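Ticket 543 – hot water cuts out after a few minutes, kitchen and upstairs bath
Status: open, waiting on part
Unit: Kostby wall-hung tankless, natural gas, indoor vent
Controller: Flokeck wall panel, wired

## Original report

Shower goes cold after four or five minutes. It stays cold for a minute or so, then comes back hot without anyone touching anything. The kitchen tap does the same thing but less often. The panel sometimes shows a flame icon with a line through it and sometimes shows nothing at all. It started in February, in the cold stretch, and at first I put it down to the weather.

No gas smell at any point. The stove and the dryer run fine on the same gas line.

## What I checked first

Set temperature was 120 F. Nobody had changed it. I turned it down to 115 and back up to see if the panel was talking to the unit. It was – the number changed on the unit's own display within a second or two.

Power was next. The unit is on its own outlet in the utility closet. I unplugged it, waited 10 minutes, and plugged it back in. It ran its startup fan and lit normally. The next shower was fine. The one after that went cold.

Then the inlet screen. I closed the cold valve, opened the drain port, and pulled the screen out. There was some grit in it, tan and sandy, enough to cover a fingernail. I rinsed it and put it back with the same O-ring, which looked good. Flow at the kitchen tap went up a little. The cold spells kept coming.

## Error history

The unit keeps its last ten faults. To see them, hold the up and down buttons together until the display blinks, then step through with the up button. Mine were:

- Flame loss, seven times
- Low flow, twice
- Outlet over temperature, once

The display doesn't store times, so I cleared the list and started over with a notepad next to the closet. By Monday there were four new ones, all flame loss. Three of the four came while only one tap was open.

## Reply from Gostance support (the installer's parts line)

> Flame loss on a single tap usually means one of: dirty flame rod, low gas pressure, blocked intake, or scale in the heat exchanger. When was the unit last descaled?

I didn't know. There is a service sticker inside the cover but the date has rubbed off. We have hard water here and no softener. They told me to descale it before anything else, and to check the outside vent cap while the pump was running.

## Vent cap

Clear. Some lint around the rim from the dryer vent, which comes out on the same wall. I wiped it off. The intake side had a few leaves against the mesh and I pulled those too. Ran the shower for six minutes with no fault. Ran it again an hour later and got flame loss at minute five.

## Descaling

Followed the sheet that came with the Kostby:

1. Turned off gas and unplugged the unit.
2. Closed both isolation valves, hot and cold.
3. Hooked the pump hose to the cold service port and ran a return hose from the hot service port to the bucket.
4. Four gallons of white vinegar in the bucket.
5. Opened both service ports and ran the pump for an hour.
6. Drained, then flushed with cold tap water for five minutes.
7. Cleaned the inlet screen again.

The vinegar came back cloudy, with white flakes in the bottom of the bucket. More than I expected. One of the service port caps had a flattened washer and dripped when I put it back on, so I swapped it for a garden hose washer. That has held so far.

After this the water was hotter at the same setting and took less time to get to the upstairs bath. I thought that was the end of it. Two days with no faults, then flame loss again, twice in one evening.

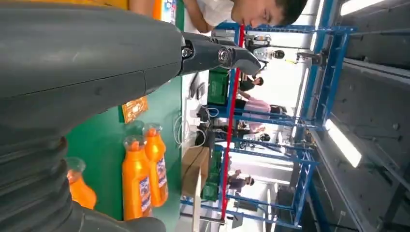
Roussel

## Flame rod

The cover comes off with four screws, two on top and two on the bottom. The flame rod is on the front of the burner box, to the right of the igniter, held by one screw with a gasket under the plate. The gas was off and the unit unplugged for all of this.

The rod had a white coating over most of its length. I took it off with fine steel wool and wiped it down with a dry cloth. Don't use sandpaper, the sheet says it leaves grit that bakes on. The porcelain had no cracks that I could see. The wire from the rod to the board was tight at the board end and a little loose at the rod end. I squeezed the connector with pliers until it gripped.

I also checked the rod wire for continuity with a meter, end to end, and got a good reading. Then I wiggled the wire while the meter was on it. The reading dropped out when I bent the wire near the grommet where it goes through the side of the burner box, and came back when I let go. Did this three times, same result each time.

So the wire is bad, or at least bad at that spot. The insulation there feels stiff compared to the rest.

## Second reply from Gostance

> That would do it. The burner box gets hot and the wire moves a little as it expands. The rod and wire are sold together. Please send the model plate number and we'll confirm the part.

Sent the number the same afternoon. They confirmed the part and said it was on back order, one to two weeks. The gasket is not included and has to be ordered as a separate line. I ordered two gaskets.

I asked whether I should also have the gas pressure checked. They said yes, at the same visit if someone is coming out anyway, but not to make a special trip for it with the stove and dryer working normally.

## Meanwhile

I moved the wire so that it doesn't bend at the grommet and put a loop of high temperature tape around it to keep it there. This is temporary. With the wire in that position I have had one flame loss in five days, against two or three a day before.

Things that seem to help until the part shows up:

- Running one tap at a time.
- Opening the tap all the way. The unit is more likely to drop out at a trickle, and that is probably where the low flow entries came from.
- Setting the panel to 115 and using less cold at the shower, so that more water goes through the heater.

One thing that doesn't help is turning the panel off and on. The unit relights by itself in the same amount of time whether you touch it or not.

## Panel question (separate)

The Flokeck panel goes blank after a fault about half the time. I thought this was a second problem. Gostance says the older panels do this when the board resets and it doesn't mean anything by itself. The two-wire connection behind the panel was tight. I am leaving it alone until the rod is replaced, and if it still goes blank after that I'll open a new ticket for it.

## To do when the part arrives

- Gas off, unplug, cover off
- New rod, new wire, new gasket
- Route the wire the way the old one went, with slack at the grommet
- Check for leaks around the plate once it's lit
- Clear the fault list
- Put the set temperature back to 120
- Write the descale date on the inside of the cover in marker, somewhere it won't rub off

## Update

Part is still on back order. They now say end of next week. One more flame loss last night, upstairs shower, minute seven. The tape had slipped down the wire. I put on a new piece and turned it so the seam faces out.

I also looked up what a softener would cost and what it would need for space. The closet has room on the left side if the shelf comes out. The drain is on the wrong side of the heater, so the line would have to go behind it. Not deciding on that now. In the meantime the unit should get descaled once a year, and Gostance suggested every six months with our water.

Leaving this open.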